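Gundine will teach a robot to check in your guests, for a monthly fee

Hotels that have been wondering how to get a humanoid behind the front desk without hiring an engineering department now have a vendor eager to take their call. Gundine has opened orders for Magesa, a subscription service that trains a rented or customer-owned humanoid to handle the small flat objects of the hospitality trade: key cards, banknotes, receipts, the slip with the breakfast hours on it.

The price is $4,000 a month per desk, with a minimum term that the order page mentions once, in gray. Setup is extra. So is the second currency.

What the money buys is mostly practice. A Gundine operator comes to the property, or works from a mock desk at the company's own office, and passes things to the robot and takes them back until it gets the hang of it. The company counts each of these exchanges as a "handover" and bills training in blocks of 145. Maricica Pană, who runs the service, says the basic front desk package used up 1,381 handovers before she was willing to put it on the price list.

"Cards were quick," she said. "Money was slow. A new bill and an old bill are two different animals, and people fold them, and people hand you three at once with a gum wrapper."

Anyone who has worked a night shift will recognize the problem. Whether they'd pay $4,000 to have it solved is the question hanging over the whole business, and Pană gives it a patient hearing. Her answer is that Magesa is meant for places that already own a humanoid, bought it for the lobby, and have discovered that waving is a limited job.

Grigore Matei manages one such place. His hotel has had a robot near the elevators since January, where it greets guests and is asked by most of them where the restrooms are. He signed up for the service in its trial period and describes the results as "good, with a lot of standing there." The robot takes a key card from a departing guest and puts it where it should go. It gives a card to an arriving guest and lets go at the right moment, a detail he brought up more than once. Cash he still routes to a person.

"It's polite about it," Matei said. "It takes the bill, it holds the bill. You start to feel you should say something."

Gundine's published terms are worth a slow read. The service covers handing over, receiving and sorting into a tray. It doesn't cover making change, spotting counterfeits, or anything to do with luggage. Custom items can be added if they're flat and, in the wording of the contract, "of ordinary stiffness." Dorin Mihăilă, who drafted that phrase, said it went through several versions and that he is at peace with this one.

The software also works with a cheaper two-finger gripper, sold under the name Unik, for owners who don't want to pay for a full hand. Pană doesn't push it. A full hand gets a thumb under a card, she said, and guests seem to like seeing a thumb.

Competition is thin but present. Endura offers a rival package at a lower monthly rate, trained on its own mock desk with no on-site visits, and promises a working counter in 2 weeks. Gundine promises nothing of the kind. Its order page says training ends "when the operator and the customer agree it has ended," a sentence that will either reassure a hotel manager or keep one awake.

Maximiliano Fuentealba, a consultant who advises small hotels on equipment and who has told several of them to buy a better coffee machine first, watched a training session at Gundine's office and came away warmer than he went in. He'd still buy the coffee machine. He would, he said, look at the robot again after that.

Orders are open now. Existing trial customers keep their current rate until their term runs out, after which they'll be moved to the new one and sent an email about it.

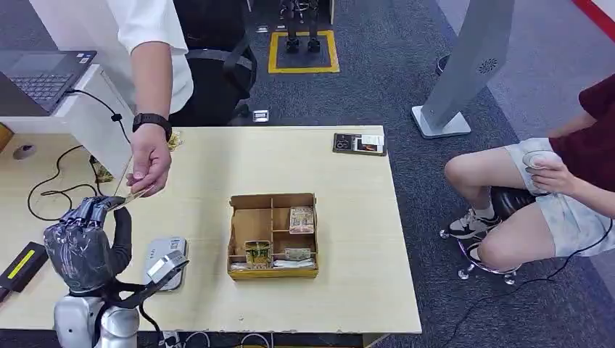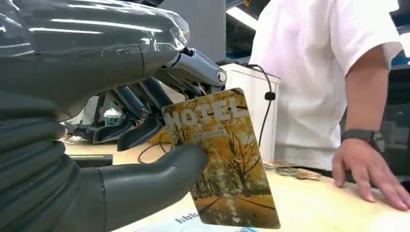 Magesa training at the desk: a robot hand reaches for a thin, flat item held by a person (first photo) and grips a hotel key card (second photo).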